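Fusus Hand Gripper, Unit 5: Setup and Care Notes

README for the folder fusus_unit5

What is in this folder

This folder keeps the setup notes, the calibration files and the check recordings for one hand-held gripper, unit 5, and the table where it is used. The unit was built from the Stesard kit and changed a little by us. The notes are written for the person who takes over the station next, so they are quite detailed. If you only need the calibration values, open calib/current.yaml and skip the rest.

Files

calib/current.yaml: lens values and the marker distances for closed and open fingers
calib/old/: earlier values, please do not delete them
checks/: short check recordings, one for each start of work
parts.txt: spare parts and where they are stored
log.txt: the maintenance log, newest entry on top

The check recordings have 300 frames each. The set from July has 1,256 frames in total, after the parts with strong blur were removed. Nothing was done to the colors.

Condition of the unit

The fingers have ridged rubber pads at the ends and orange ribbed flaps behind them. One marker sticker is on the plate of each finger. The software reads the distance between the two markers and calculates from it how far the gripper is open. For this reason the plates must sit tight and the stickers must be flat and clean. Most of the problems we had with this unit came from the stickers and the screws, very few from the camera.

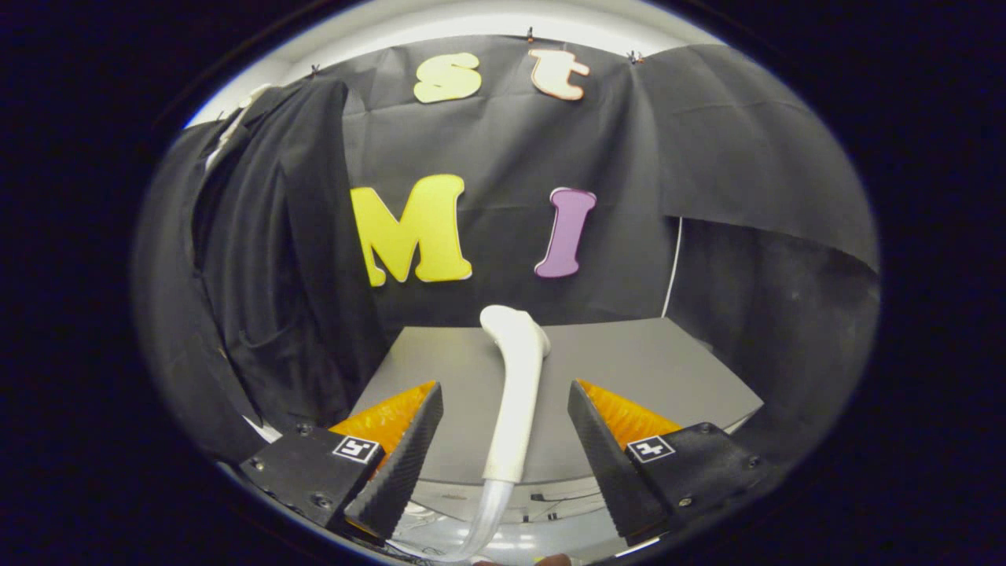
View from the gripper camera at the table station, both finger markers visible.

The lens is a wide one, so the view is round and everything outside of the circle is black. This is normal and must not be cropped before calibration. The calibration script looks for the circle first and stops with the message "no rim found" if it was cut away.

Preparing the station

1. Clear the gray table. Old objects from the last session confuse the person who labels the recordings later.
2. Check the clips on the upper edge of the black backdrop. When one of them slips, the cloth falls in a fold and the wall behind becomes visible.
3. The foam letters stay on the backdrop. They give the tracking some fixed points with strong color, because plain black cloth gives it almost nothing. If a letter has dropped, put it back near its old place and write this in the log. A new map is needed after that.
4. Look under the table and make sure that no cable is pulled tight.
5. Switch on the room light and wait until the exposure does not change any more.

Check before each session

Hold the gripper over the table and close the fingers slowly until the pads touch. Open them fully. Do this 5 times, then run check_width. The script prints the closed value and the open value and compares them with current.yaml. When the difference is too large, it writes WIDTH DRIFT and the session should not start.

In case of WIDTH DRIFT, go in this order:

Wipe both stickers with a dry cloth. Do not use alcohol, it makes the black print gray after some weeks.
Press on each plate with the thumb. If it moves, tighten the screws by hand with the short key from the Nolte box. Never use the electric driver here. We lost one thread this way.
Look at the corners of the stickers. A lifted corner cannot be glued again in a good way, take a new sticker.
Run the check again. Only if the drift is still there, make a new calibration.

Changing a fingertip pad

The pads are changed in pairs. A new pad on one side and an old one on the other side gives an uneven grip, and smooth objects turn in the fingers. We plan the change after 600 grasps, or earlier when the ridges look worn. Pull the old pad off from the inner side, clean the seat, and push the new one on until it stops. The ridges should point to the other finger. Then do the width check, as the closed value will be a bit different with new pads.

Our pads are from Makine and are slightly harder than the ones delivered with the kit. With the original pads the closed value in current.yaml is not correct.

Known problems

The right plate had a loose screw twice this year. It now has a small drop of thread lock (the weak type).

Clear plastic parts are difficult for the depth estimate. The reflections of the room light move when the gripper moves, and the surface can come out with holes. We keep such recordings but mark them with "clear" in the notes field.

If the cloth at the side hangs too far into the view, the map building takes much longer. Fold it back before you start.

Changes to these files

Please write every repair in log.txt, also the small ones, with the part name as in parts.txt. When you make a new calibration, move the old file to calib/old first and give it the next free number. Questions about the unit can be left as an issue in the station repository, with a check recording attached.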